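4.2 Folding and sorting at the bed

Most sorting in the Clarstead households happened on whatever flat soft surface was closest. Bed, usually. Couch second. Of the 184 folding sessions we coded, 100 began with the clean pile tipped out in one go, no pre-sort. Tables hardly used, even where there was one free.

Dark items are a problem. Navy and black look the same under a bedroom bulb, and people told us so, repeatedly. Householders in the Colombo sample said they take darks to the window, or leave them til morning. Jondwood households mostly didn't bother. Socks mismatched as a result, and trousers put away with the wrong stack.

Folding style varied more then we expected. Halves lengthwise first, then thirds, was the commonest for trousers and track pants. Some stop at the first fold and hang over a chair. Ribbed waistbands and cuffs don't sit flat whichever way it's done, they spring back up, and the stack leans. We scored this as "edge lift" (see Dreter scale, section 3). A folded dark item with a paler knit-type edge is shown in Figure 6; the grey part stands up unevenly at the top while the body stays doubled over.
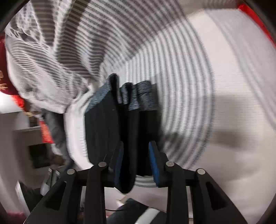 Figure 6. Dark folded garment or cloth, held upright, heathered grey band at top edge. Striped cloth behind.

Edge lift was scored by two coders, disagreements talked through. High scores went with shorter folds. No clear link to fabric weight, though we didnt weigh everything. August sessions left out here, too few heavy items in the wash.

Related articles
Drying racks and small flats: a household survey
Who puts the towels away? Notes from Jondwood
Sorting by colour in low light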